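# Accuracy of Member Listings in the Sturberg Chamber of Commerce Directory

Project report, Business Information Practice, second-year course

## 1. Background

The Sturberg Chamber of Commerce publishes an online directory of its member companies. A listing is included in every membership level. It is the benefit members mention most often when they join, and the one they use least once they have joined. A company fills in its details on the application form, the office copies them into the directory, and the listing then stays as it is until the member asks for a change.

The directory held 300 listings when the project began. It is used for three purposes: by the public to find a supplier, by members to find each other, and by the chamber office to address mailings and to draw up the voting roll for the annual meeting. The third use was the reason the chamber agreed to the project. A notice sent to an old address counts as delivered under the bylaws, and the member may then miss a deadline.
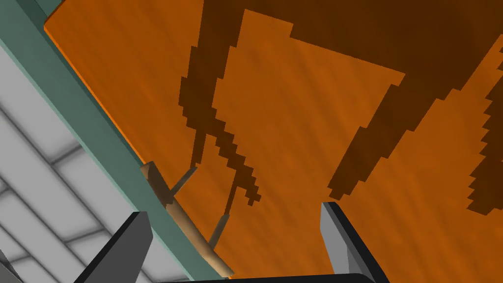

The directory runs on Bulix, a membership package that the chamber has licensed for several years. Bulix stores each company once and lets the same record appear in the public directory, the billing module, and the mailing lists. In practice the billing contact and the public contact are separate fields, and a change in one is not carried over to the other. Several of the errors described in Section 4 come from this.

## 2. Question and scope

The project asked two questions:

1. How many listings contain at least one field that does not match the company's current details?
2. At which step in the process do the mismatches arise?

Only the public fields were checked: company name, street address, telephone number, website, primary category, and contact role. Billing data were not opened. Opening hours were left out, as fewer than half of the listings give them and there was no fair way to score a blank. Member satisfaction with the directory was not studied. 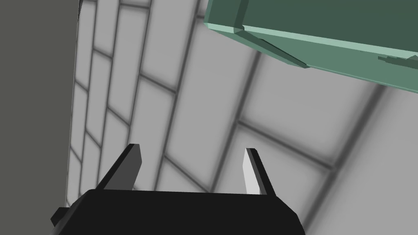 *Dagny Pruett*

## 3. Method

A sample of 70 listings was drawn from the directory export. The export was sorted by member number and the sample was taken with a random number function in a spreadsheet. No replacement was made for companies that turned out to have closed – these were kept in the sample and scored as a mismatch in every field.

Each listing was checked against two sources. The first was the company's own website, where it had one. The second was a telephone call to the number in the listing or, if that number failed, to the number on the website. Calls were made in the morning between 9 and 11, which suited offices better than restaurants. Restaurants were called again after 3 p.m.

A field was scored as a match, a mismatch, or not verifiable. Small differences in form were accepted as matches: "St." for "Street", a missing suite number in a building with a single tenant, or a website address with or without the prefix. A category was scored as a mismatch only when the person answering the call said it did not describe the main activity of the company. The caller read the category name aloud and did not suggest another one.

One weakness should be stated. The same person made the calls and did the scoring, and no second scorer checked the results.

## 4. Results

Of the 70 listings, 51 had at least one field scored as a mismatch. The most common problem was the primary category, which was wrong in 23 listings. Contact role came second and telephone number third. Street address was the most reliable field. The office updates it whenever a letter is returned, so errors tend to be found without anyone looking for them.

Two cases show the range of what was found.

**Rulusport** is listed as a retail store for sporting goods. It closed its storefront and now rents and services equipment for schools and clubs. The address, name, and website were all correct. The category was not, and the company said it still received walk-in inquiries by phone for goods it no longer sells.

**Solís** appears twice, once as a bakery and once as a catering company. Both listings are active and carry the same telephone number. The second was created when the owner registered for a trade evening and the form did not recognize the existing record. The duplicate also produced a second line on the draft voting roll, where a company is allowed one vote.

Duplicates were not part of the original question. They were noted when seen but no systematic search was made, and the report gives no rate for them.
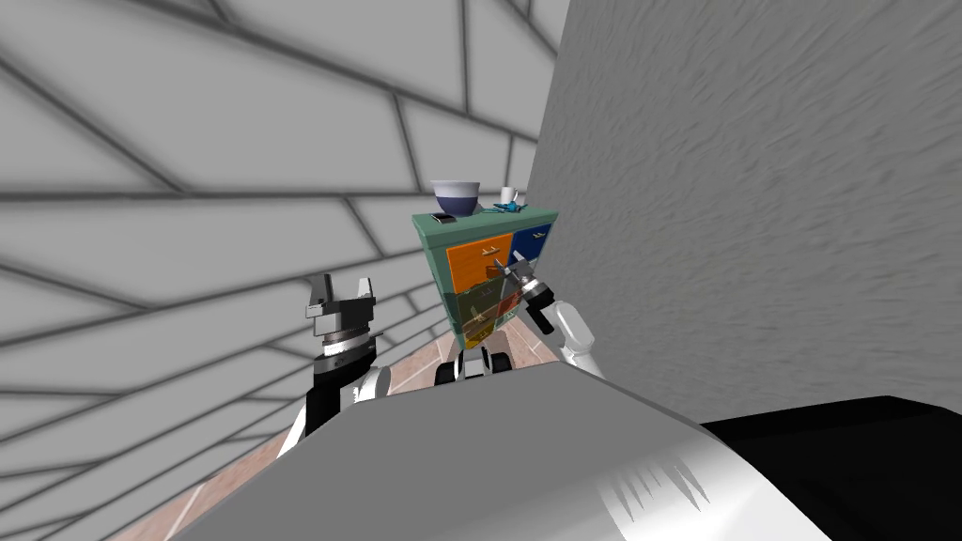 The category list is the part of the directory most in need of revision. It was taken over from a printed guide and has been extended by adding new entries at the end, so that "Catering" and "Food service" both exist and neither is defined. Staff choose between them from memory. A workable list has to let a person see where one category stops and the next begins, in the way that the orange drawer at the upper left of the cabinet cannot be confused with the deep blue one to its right. The two food categories fail this test, as do "Business services", "Consulting", and "Professional support". Most of the category mismatches in the sample fell in these five entries.

## 5. Where the errors arise

The path of a record was traced with the help of the office procedure sheet. Four points were identified.

- **Application form.** The applicant writes the business activity as free text. No category list is shown.
- **Entry into Bulix.** A staff member picks a category. The free text is not kept in the record.
- **Renewal.** The invoice goes out without a copy of the listing, so the member is not asked to confirm anything.
- **Event registration.** A new record can be created if the email address differs from the one on file.

The renewal step has the largest effect. A member that joined with correct details and later changed its phone number or line of work has no regular occasion to report it. Among the mismatched listings, the older memberships were clearly overrepresented, though the sample is too small to give a reliable figure by year of joining. 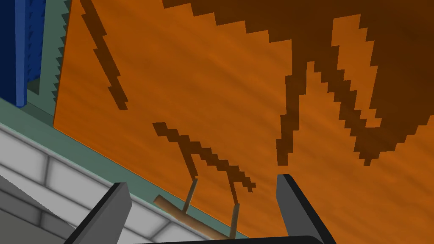

*Figure 1. Dark brown shadows on an orange wood surface, rendered view.*

## 6. Recommendations

The following changes were put to the chamber office in December.

1. Print the current listing on the renewal invoice with a line for corrections. Bulix supports this through its standard invoice template.
2. Show the category list on the application form and keep the applicant's own description in the notes field.
3. Merge overlapping categories and write a one-sentence definition for each that remains.
4. Match event registrations on company name as well as email address.
5. Run a duplicate check before the voting roll is drawn up.

The first item is the cheapest and should be done first. The third takes more work than it seems, as some members have paid for a highlighted position in a category that would disappear. The office asked for a separate note on how those members should be treated, and this is given in Appendix B.

Item 4 will produce false matches where two companies have similar names. These would have to be resolved by hand. The number of registrations per event is low enough for this to be acceptable.

## 7. Limits of the study

The sample covers fewer than a quarter of the listings and a single point in time. Companies that could not be reached after two calls were scored from their website alone, which may understate errors in contact role. The result should not be applied to other chambers, whose forms and software differ. A repeat of the check after one full renewal cycle, with the same scoring rules and a second scorer, would show whether the invoice change has had an effect.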